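二月。早上六点四十醒的，比闹钟早，躺着没动，手腕还是酸，右边比左边厉害。昨天遥操作做到很晚，今天本来想请半天假，后来想到这批还差不少，就起来了。

先记一下昨晚没记的。昨天一整天都在Torell那套主从手臂上扫地。人站在架子后面，两只手各握一个小的，前面那台大的跟着动。扫地这件事自己做不用想，隔着一套东西做就全是问题。扫把杆子是圆的，夹子夹上去以后会转，一转，刷头就歪，刷毛只有一个角挨着地，往前推的时候垃圾从旁边漏过去。我试了把杆子夹得低一点，转得少了，可是手臂要弯下去很多，肘那里到了限位就抖。酒井让我在杆子上缠一圈防滑胶带。缠了，好一些。她又说缠了胶带以后就和别的数据不一样了，要在备注里写清楚。我写了。

做到第三个小时，我发现自己在憋气。每次簸箕快贴到地的时候就憋着，放平了才呼出来。这个毛病以前开叉车考证的时候也有。

早饭是昨天剩的粥，加了一个咸鸭蛋。出门的时候楼下在换水管，绕了一圈，错过了一班车。到公司八点五十，星野已经把今天的单子贴在门上了。

单子上我的是：上午遥操作，接着昨天的，任务还是“扫入簸箕并倒掉”；下午徒手示范，同一个任务，到外面的点去做。安东尼娜跟我一组，她管录，我管做，做累了换。这一轮要交170段合格的，徒手和遥控都算在里面，但是两种要分开存，不能混。上一轮就是混了，莱奥妮花了两个晚上往外挑，挑完眼睛都红了，所以这次文件夹提前建好，名字也起好了，谁存错谁自己挑。

上午的事按顺序记。

开机，标定。Tristard那台左臂的第五个关节这几天归零总是差一点点，肉眼看不出来，跟手的时候能觉出来，手往左平移，它会稍微往上抬。耀瓦拉过来看了，用手扳着听了一会儿声音，让我先用着，她下午拆。我问会不会影响数据，她说会，但是影响多大要拆开才知道。我就把上午的每一段都加了标记，万一要整批扔掉也好找。

然后是垃圾。扫地的任务要有垃圾，垃圾得自己准备。上一批用的是剪好的纸片，大小都一样，莱奥妮看完说太整齐了，谁家地上也不会有这种东西。这次放开了，包装纸、纸团、饼干渣、线头、果壳都行，每一段之间要换，要撒得不一样。我早上带了一袋子家里攒的，瓜子壳最多。瓜子壳是最难扫的，轻，又翘，刷毛一弹就飞到簸箕外面去了。遥操作扫瓜子壳我一共做了好多段，能留下来的没有几段。后来我跟星野商量，瓜子壳只在徒手的时候放，遥控先不放。她想了一下，同意了，让我写进日志。

遥控还有一个麻烦是看不见簸箕口。从操作台那个位置看过去，簸箕口正好被刷头挡住，我只知道垃圾往那边去了，进没进去要等刷头抬起来。徒手扫的时候其实也不怎么看，靠手里的感觉，推到头的时候会有一点顶住的意思，就知道到了。机器那边没有这个感觉传回来，Torell的手柄倒是有力反馈的选项，打开以后一直嗡嗡地震，分不清是顶到了还是电机自己在响，大家都是关掉用的。所以只能多扫一下，收回来看，再扫一下。一段本来十几秒的动作，拉得很长。

我跟安东尼娜说，这样教出来，它以后扫地也会扫一下停一下看一眼。她说那也没什么不好，她妈妈就是这样扫的。

十点半左右换她上去做。她的手比我稳，但是她习惯左手拿扫把，右手拿簸箕，跟我反过来。我们问了星野要不要统一。星野打电话问了莱奥妮，莱奥妮回得很快，不要统一，两种都要，但是每个人按自己顺手的来，不要故意换手，故意换手的动作会很别扭，模型会把别扭也学进去。这句我记在本子第一页了，因为前一阵子我确实为了“多样”故意换过手，那几段现在还在库里，得去查一下编号。

十一点多出了一次小事。安东尼娜倒簸箕的时候，左臂抬得太高，簸箕一歪，东西全撒在桶外面，还有一部分掉进了底座的缝里。停机，拿吸尘器吸，吸完重新标定，半个多钟头没有了。她有点懊恼。我说撒了也可以留，撒了以后再扫起来，那也是一段。我们去问，答复是可以留，但是要从撒之前开始，到全部扫干净为止，中间不许剪。问题是她撒完就按了停止，所以那一段还是作废。以后记住：撒了别停，接着扫。我用红笔写在架子上了，写得有点大。

中午吃的是隔壁的米线。酒井说她们以前做叠衣服，最怕的是袖子，现在轮到扫地，最怕的是最后那一条灰。扫到最后簸箕口前面总会剩一条细细的灰，人会把簸箕往后退一点，再扫，再退，再扫，最后剩下一点就算了。她问我徒手的时候会退几次。我想了半天没答上来，我从来没有注意过。吃完饭回去在走廊里扫了一次给她看，我退了，自己做的时候完全不觉得。她蹲在旁边看，说退的时候簸箕前沿是贴着地走的，一点没抬，这个用遥控很难做出来，手稍微一抬就断了，灰就漏到底下去了。

为这个我们又讨论了一阵。遥控的优点是动作就是机器的动作，关节怎么走都有记录，直接能用。徒手的优点是动作自然，快，什么垃圾都能扫，可是那是人手的动作，人手有五个指头，机器那边只有一个夹子，要怎么换算过去，那是莱奥妮她们的事情。我不懂算法，我只知道两边都做过以后，遥控的时候会好很多，因为知道自己的手原来是怎么走的。我跟星野提过，新来的人应该先徒手做一个星期再上操作台。她说排不开。

还有一点想法也写下来，不一定对。徒手做的时候很容易做得太快。人对扫地太熟了，弯腰，两下，倒掉，完了，回头看录像，手都是糊的。太慢也不行，慢下来动作就散了，像在演。我现在的办法是心里想着家里有人在睡觉，不想吵醒他，这样扫出来的速度正好，簸箕磕在桶边上的时候也会轻一点。这个办法我教给安东尼娜，她说她家里从来没有人在她扫地的时候睡觉。后来她自己找了个办法，小声哼歌，跟着拍子扫。录像没有收声音的，哼歌没关系。

下午一点四十出发。耀瓦拉留下拆那个关节，我们两个带着箱子坐车过去。路上安东尼娜睡着了，我把下午的要求又看了一遍，抄在这里，省得下次再翻群里的消息：

开始的时候工具要在手里或者在手够得到的地方，不要走很远去拿。
地上的垃圾先撒好再开始录，撒的动作不要录进去。
扫的时候簸箕要放平，前沿贴地。
一只手压住簸箕，另一只手扫，扫完两样东西都不要马上丢开。
倒的时候对准桶口，倾下去以后停一停，可以磕两下。
桶里的袋子要套好，边翻在外面，不要塌进去。
旁边有人走动、坐着、做自己的事都可以，不用让开。
头不要老是抬起来，看着手。

最后一条是我最常犯的。做着做着有人说话，我就抬头看他去了，录像里手就没了。上个月在别处做擦桌子，有一段从头到尾都在看人家墙上的日历，被莱奥妮截了图发到群里。

到地方以后换鞋，放东西，先把地上看了一遍。瓷砖地，反光厉害，这个她们反而喜欢，说家里大多数就是这样。灰在这种地上很难看清，要侧着头才看得见，垃圾大一点就没问题。桶是小桶，口不大，簸箕比桶口宽，倒的时候要斜着来，从簸箕的一个角往里倒，整个平着倒两边一定会漏。这个在公司没有碰到过，公司的桶大，怎么倒都进得去。我打电话跟星野说了，她说小桶好，多做一点。

扫把和簸箕都是长柄的。长柄的簸箕跟短柄的用法完全不一样，短的要蹲下去，长的弯一点腰就够了，但是手离簸箕口远，前沿贴不贴地全靠手腕的角度。公司上午用的是短的。我又把这一条写进备注：上午短柄，下午长柄。

头几段没做好。第一段忘了看手，第二段扫把把桶碰得转了一下，我伸脚去挡，脚不能用，作废。第三段可以。然后就顺了，扫，倒，撒，再扫，中间换垃圾。安东尼娜在旁边报编号，我做完她看一眼时长，点头就是留，摇头就是重来。瓜子壳拿出来做了一轮，徒手确实好扫很多，刷头压低一点，慢慢赶，不要弹它。

做的时候我才体会到酒井中午说的那个“退”。一旦注意到了，就没有办法自然地退了。手会想：现在该退了吧。一想就晚半拍。后面我故意去想别的事，想晚上买什么菜，过了一会儿好了。

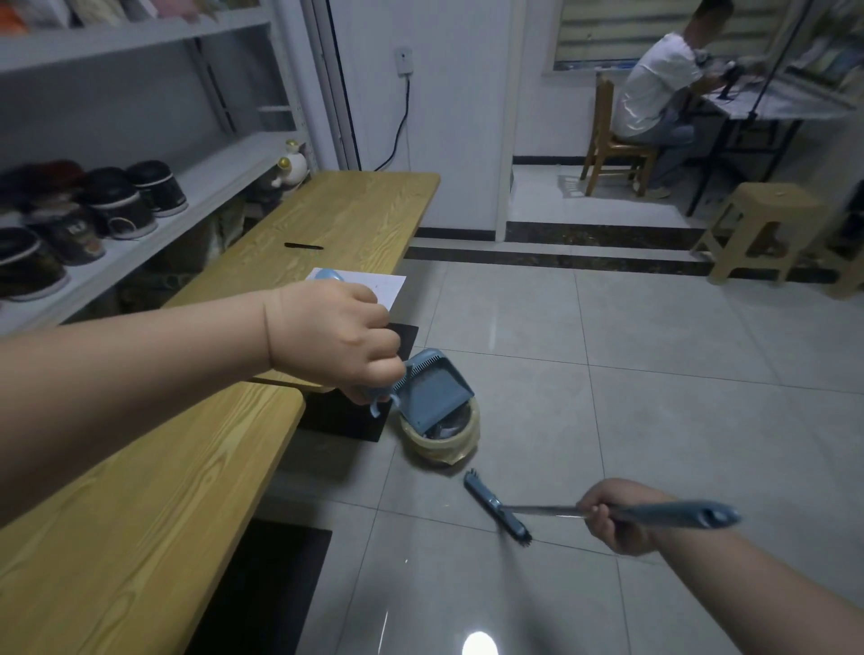
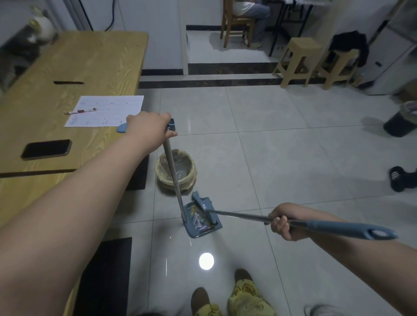 倒的动作也值得记。遥控的时候，倒是最省心的一步，对准了把腕关节一转就行，机器不怕簸箕重，也不怕举着。徒手反过来，长柄簸箕端起来以后，垃圾都在那一头，手在这一头，杆子长，前面一沉，手腕就要使劲扳着。我一般会把手往前挪，抓得离簸箕近一点，再倾。这个挪手的动作机器怎么学，我跟安东尼娜讨论了一下。夹子要挪，就得先松开，松开簸箕就掉了，除非另一只手过来托着，可是另一只手拿着扫把。人是拿手指头一点一点蹭过去的，不用松。她说那就让机器从一开始就抓在近的地方。我说那放平的时候角度又不对。讲到后来也没有结果，记下来给莱奥妮，让她去伤脑筋。

另外簸箕口那一排齿，我以前一直不知道是做什么用的，下午用了几次才明白可以拿来刮刷毛。刷毛里缠了线头，往齿上一刮就下来了。我问安东尼娜要不要把刮刷毛也算进任务里，她查了单子，单子上没有，那就先不算，但是我提了建议，写在当天的反馈里。真要教的话，这一下很难，要把刷头翻过来，两只手对着使劲，遥控的时候两边手臂一对顶，保护就会跳。上午要是让我做这个，我大概会哭。

三点多休息了一会儿，喝水，把存好的先传了一遍。网慢，传到一半断了，又从头来。趁这个时间翻了几段看，有一段扫得很好，可是灯光在地上的反光正好盖住那堆灰，看不清到底扫进去没有。安东尼娜说留着，真实的家里也会有反光。我说那模型怎么知道扫干净了。她说你怎么知道的。我想了想，我是知道自己扫了，所以觉得干净了，不一定真的看见。这个问题晚上也没有想通。

休息完换安东尼娜做，我报编号。看别人做和自己做很不一样。她扫的时候身子转得很多，脚跟着挪，我是站着不动光用胳膊。她扫得快，但是每一下的距离短，像在拍。我扫得长，一下拉过来。哪一种好，莱奥妮那边从来不说，只说都要。我想如果以后机器扫地的样子有点像我，有点像安东尼娜，有点像酒井，那应该挺怪的。酒井扫地是往外推的，不往自己这边拉，我到现在都没有学会。

又出了一个差错，要写。四点半的时候发现有一串编号重了，上午遥控的最后一个号和下午徒手的第一个号是一样的。幸亏文件夹是分开的，没有盖掉，但是备注表里两行对不上。安东尼娜坐在那里一行一行改，我在旁边念时间给她听。改完她说下次下午的编号从2,000开始，离得远远的，就不会撞了。我觉得可以，发给星野，星野回了一个好字。

耀瓦拉五点来消息，关节拆开了，里面一颗固定编码器的螺丝松了，拧紧以后归零正常。上午那些有没有用，她说偏差是一直存在的，而且一直朝同一个方向，也许能在后面修正，先别删。我松了一口气，又不太敢松。要是删的话，等于昨天和今天上午都白做，我的手腕也白酸了。

收拾东西的时候把地扫了一遍，这次没有录，随便扫的。扫完才发觉自己扫得比下午任何一段都好，退也退得自然，最后那条灰几乎没有。心里有点不服气。安东尼娜在旁边把箱子扣上，问我笑什么。

回公司交设备，六点二十。Ebihara那边的人也在，来看进度的，站在操作台后面问能不能试一下。星野让他试了，给他开了最低的速度，他把扫把夹起来了，夹起来就不知道怎么放下去，站在那里举着，问我怎么办。我说慢慢往下，看影子，影子和刷头碰到一起就是到地了。他照着做，放下去了，很高兴。其实看影子这个办法是我自己摸索的，以前没有跟谁讲过，今天顺嘴说出来，才想起来应该写进操作说明里去。深度在操作台上看是很难看准的，影子最可靠。灯一换位置又不行了，所以灯不要动。

他还问了一个问题，问我们教了这么久，机器现在自己会不会扫。我照实说，会一点，大块的可以，纸团没有问题，簸箕放下去有时候会翘着一个角，它不知道翘了，照样往里扫，扫完端起来倒，倒得很认真，簸箕里没有几样东西。他问为什么不知道翘了。我说因为我们示范的时候很少翘，翘了都当作废片扔掉了，它没有见过翘了以后要怎么办。说完我自己也愣了一下，回头去找星野，问作废的片子里有没有翘了以后又按平的。她说应该有，没有人挑过。这件事可以做。明天我先去废片里面找，找不到就自己录，故意让它翘一个角开始，然后按平，再扫。遥控和徒手各做一些。莱奥妮说过不要故意别扭，可是这个开头摆成翘的，后面的动作是真的在改，我想不算别扭。明天先问她。

晚饭在家吃的，面，放了青菜和昨天的肉。洗碗的时候右手拿碗有点抖，贴了膏药。妈打电话来，问我最近忙什么，我说在扫地。她说你在家怎么不扫。

看了一眼自己屋里的地，是有点脏。扫把在阳台，懒得去拿。后来还是拿了，扫的时候一直在看手，头低得脖子疼，扫完才想起来没有戴东西，不用这样。

要做的事：
查换手那几段的编号，报给莱奥妮。
操作说明里加上影子、胶带、撒了别停这几条。
问簸箕翘角的事。
问刮刷毛要不要加。
垃圾不够了，再攒一袋，瓜子壳少一点，多要包装纸和面包渣。安东尼娜说她可以带橘子皮，橘子皮会粘在地上，要想一下放不放。
买膏药。

星野刚才又在群里发了明天的单子，上午徒手，下午遥控，跟今天倒过来。她没有说是不是因为我提的那个建议。十一点了，睡。

版权所有，转载请先留言　｜　联系作者　｜　返回顶部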